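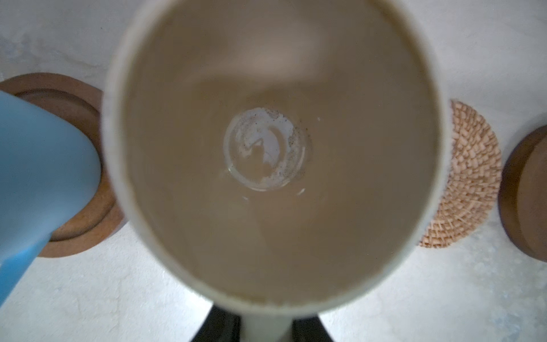
Cup with white residue on the bottom

Ticket 3021
Product: Jivham return point for reusable cups
Site: Durnby station hall
Status: waiting for supplier
Priority: normal

Problem as reported
The return point refuses cups and shows message 74, "container full". The bin inside was emptied the same morning. Customers leave the cups on top of the cabinet or put them in the general waste, so we lose them from the reuse loop and the deposit is not paid back to them.

Log

7:40 Arrived on site. Message 74 on the display. Opened the door, the bin is empty. Closed the door, message stays.

7:55 Restarted from the service menu. The machine accepted four cups and then gave message 74 again. Same result after second restart.

8:10 Cleaned the level sensor with a dry cloth. It was dusty but not very dirty. Sensor test in the menu says OK with open door and FULL with closed door. I think this is important.

8:30 Checked the liner bag. Collance has delivered a new type in November, it is longer than the old one and the top part folds over the inside edge. When the door closes, the fold can stand up in front of the sensor. I took the bag out completely, closed the door, and the test says OK.

8:45 Put the bag back with the fold outside and fixed it with the two clips. The machine has now accepted 30 cups without message. Deposit receipts are printing correctly.

Reply from Jivham support
Thank you for the clear log. Please check that the sensor delay is set to 90 seconds. On older software it is set to 4, and then every small movement of the bag is read as full.

Our answer
The delay was on 4. I changed it to 90 and saved. The value was still there after a restart. Please tell us if the other cabinets, also the one at Seppälä, need the same change, or if you will send it from your side.

Still open
- Collance to confirm if the shorter bags can be ordered again.
- Jivham to answer about the other cabinets.
- Label with the correct bag position, to be put inside the door.

Please do not close this ticket before the bag question is answered.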